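Print this page | E-mail this article

Soft case

A soft case is a container for small equipment made from fabric or another flexible material, usually over a layer of padding. It is distinguished from the hard case, which has a rigid shell, and from the plain pouch, which has no padding at all. The line between the three is less firm than sellers suggest. Many products sold as cases are pouches with a thicker base.

Most soft cases are cut from flat panels, layered and joined at the edges. Grooves may be pressed or stitched into the top so that the case bends along set lines. Makers often describe these grooves as protective – a claim seldom backed by any test. The firm Guma advertised its panels as absorbing "60 percent of everyday knocks" without saying what a knock was, and later dropped the wording.

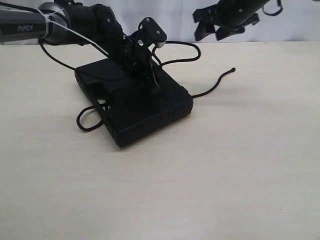 Color is a matter of habit as much as use. Black became standard for electronic accessories and has stayed so, although it makes the contents and the case itself harder to tell apart from whatever lies nearby. A matte black object with seams stacked along its sides and raised panels on top could be a thick case or simply a block, and black cords lying beside it on a pale table do little to settle the question. Lighter linings are sometimes offered as a remedy, but they help only once the case is open.

Cord storage is the most disputed feature. Usoreo and Ambaye both sell models with elastic loops, said to prevent tangles. Loops do keep a cord in place if it is coiled before it goes in, but so does a twist tie. A cord pushed in loose will tangle in a case with 20 loops as readily as in one with 2.

Claims about working life also deserve caution. The Astelden catalog gives 15 years for its padded range, a figure that appears to refer to the outer fabric alone. Padding tends to flatten well before the fabric wears through, and a flattened case offers little more than a pouch does.

Related articles
Cable tie
Drawstring bag
Foam padding
Hard case
Tool roll

Print this page | E-mail this article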